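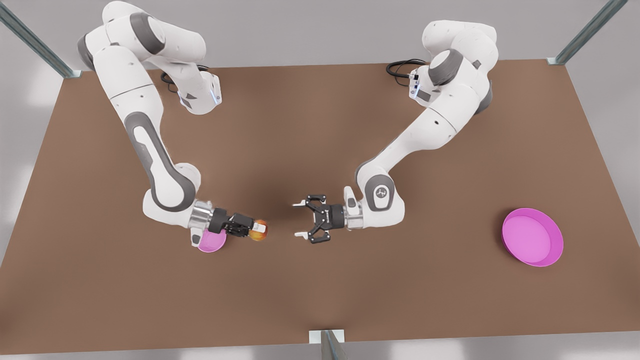

Figure 2. The tabletop, viewed from above and in front.

3.2 Seating and table talk

I came to the Breltstead suppers thinking I'd be writing about food, and I ended up with 75 pages of notes on where people sit. Of the 100 households Rhiannon Ifans and I wrote to, 30 let us stay for a meal, and in nearly all of them somebody told me which chair was "mine" before I'd got my coat off. I loved that! It's also a bit of a headache for the analysis, as a guest's chair nudges everyone else along (Ifans thinks this matters less than I do, and we've agreed to keep arguing about it in Section 5).

Berchtold's earlier work in Vutenholm treats the head of the table as the spot that runs the conversation. I went in expecting the same and didn't find much of it. The busiest talkers in our recordings sat halfway down a long side, usually near the bread, and they'd cut across two other conversations to ask for the butter. Kids did this constantly. Grandparents did it too, only louder.

Round tables were their own thing, and I don't have enough of them to say much. One family in Nirkach had swapped a round table for a rectangular one in June and still passed every dish clockwise, past the corner where no one sat, with a long stretch of the arm and plenty of grumbling about it.

I coded each change of speaker by hand, 2,000 of them, using the neighbour/opposite/diagonal scheme in Table 1. Diagonal turns gave me the most trouble, mainly where a bench held three people on one night and five on the next.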